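3.2 Laying out the work surface

Figure 1. One of the layouts used in the clearing-up sessions, with the bowl, the board and a wedge on the dark table.

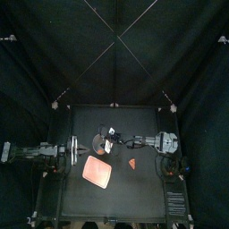 3.3 Why a bowl and a board

When we first began to think about how people put away the last bits of food after preparing a meal, we had a much longer list of kitchen things in mind than we ended up using. There were colanders and lidded boxes on it, and a rather handsome set of nested dishes that one of us had brought back from Redatov. In the end we kept coming back to the bowl and the board, which turned up in almost every home we visited during the earlier Sudby interviews (Kivi, in preparation). People cut on one and collect in the other, and they do it so often that most of them had trouble telling us how they did it at all!

The bowl we settled on is transparent. This was a point of some friendly argument within the group, and it deserves a little space. With a clear bowl, a person clearing up can see what has already gone in without leaning over the rim, and several of our participants told us they liked this at home, particularly with fruit and cut vegetables. In Figure 1 an orange piece can be seen lying inside, near the bottom edge. With the opaque bowls we tried in February, people tended to tip them toward themselves to check the contents, and that small extra movement muddied our timing of the task (it also sent more than one piece rolling across the floor).

The board was chosen for its color as much as anything. We wanted something that stood out well from the dark surface beneath it, and the pinkish-orange one did this nicely. It does sit rather close in tone to the orange-red wedge, and we went back and forth over whether that would trouble people. Jurgita Kivi, who ran the interviews, argued for leaving it alone, on the grounds that real kitchens are full of things that nearly match, and we have come to agree with her. We do return to the question in Section 5, where the results for similar and contrasting colors are set side by side.

3.4 The order of clearing

Each session followed the same broad plan, though we tried to leave room for people to go about things in their own way. Loose pieces were put out at the start, and the participant was asked to make the place tidy, "as you would before sitting down to eat." We gave no further instruction than this. In all we recorded 362 clearings, and to our mild surprise they sorted themselves fairly comfortably into three habits.

The first we call gathering, in which every loose piece goes into the bowl before the board is touched. The second is carrying, in which pieces are put onto the board and the board is then lifted and emptied over the bowl. The third, which we had not expected and have grown quite fond of, is parking: one piece is set to one side and left there until everything else is done, as though it were being saved. People who parked a piece often ate it afterward, when the session was over and we were already busy with the notes, so we would be cautious about treating parking purely as a matter of tidiness.

Sessions lasted about four minutes on average, with gathering the quickest and carrying the most even from one person to the next. The distance between bowl and board mattered more than we had guessed. When the two were close together, people hardly ever lifted the board, and when they were set apart, carrying became much more common. This fits well with what the Jutia survey reported for larger households, where the bowl tends to live on the far side of the counter and the board has to travel.

For the layouts that included a wedge we also noted which way it pointed at the start, following the scheme in the Kütt handbook. We found no clear effect of direction on the habit chosen, and the full table is given in the appendix.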